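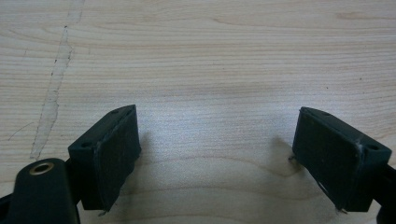

Why do tables have stripes?

Look at a wooden table. Go on, get your nose right down to it. See the wavy lines? Those are called the grain. Every bit of wood has it and no two bits are the same. Kind of like fingerprints, only bigger.

So where does grain come from?

From the tree growing up. A tree gets fatter every year, just under the bark. In spring it grows fast and the new wood is pale. In summer it slows down and the new wood is darker. Pale, dark, pale, dark. Cut straight across the trunk and you get rings, like a target. Count the dark ones and you know how old the tree was. The stump behind Stedside library has 61. Older than my mom!

But tables have lines, not rings?

Right. That's the saw. Cut a trunk the long way and you slice down through all those rings, so you see their edges. Mostly long lines. Sometimes the saw just skims the side of a ring and then you get curvy shapes, ovals, loops, long pointy arches. Woodworkers have a name for the pointy ones – cathedral grain – because they look like church windows.

Try it with an onion (get a grownup for the knife). Cut one across the middle. Rings. Cut another one from top to bottom. Curvy lines. Same onion layers, different cut. Your eyes will sting, sorry.

Is it always real wood?

Nope. Lots of tables have a printed picture of wood on top, with a clear coat over it. Some have a super thin slice of real wood glued down, and that's called veneer. Want to be a detective? Find the edge of the table. If the lines on top carry on over the edge and down the side, it could be solid wood. If the same wiggle keeps turning up again and again, probably printed. Neelam Kandpal's class at Brinia School checked 18 desks this way and only 3 looked solid. They argued about one of them for the whole of recess.

What about scratches and pale patches?

The shiny layer on a table is called the finish. It might be oil, wax, or varnish. It's a raincoat for the wood. Finishes get worn. Keys, forks, toy trucks, a belt buckle, someone dragging a plant pot. Rub off some of the finish and that bit can look lighter than the rest. A thin scratch catches the light and shows up as a line. Hot mugs can leave white rings too, thats steam getting into the finish.

How do you look after it?

Easy. Soft cloth. Folded is better than scrunched up, because you get a nice flat pad, and when one side is dirty you flip to a clean one.

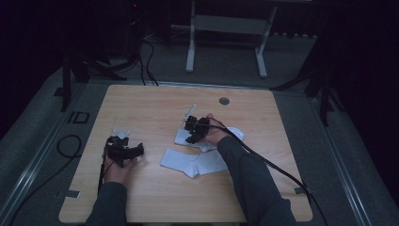
Folded cloths on a light wood-grain table with rounded corners.

Here's how to wipe a table like a pro:

Move everything off first. Yes the crayons too.
Shake crumbs into the trash or your hand, not the floor.
Damp cloth, not drippy. Squeeze it till it stops dripping.
Wipe along the lines of the grain, end to end.
Do the corners. Everybody forgets teh corners.
Dry it with a second cloth.

Wet spills need to go quick. Real wood drinks water and swells up, and then you get bumps. Juice is worse – it's sticky and some kinds stain.

Do a rubbing!

Put thin paper on a bit of rough wood. A fence or an old crate is good. Rub the side of a crayon over it, gently. The grain pops up on the paper. A smooth shiny table won't work so well, the finish fills in all the little grooves. Kuldeep Agarwal, age 10, did one from his garden gate and got a knot that looks like an owl.

Words to know

Grain – the lines in wood
Finish – the see-through layer on top
Veneer – a very thin slice of wood
Knot – where a branch used to grow

Next time: why does ice float?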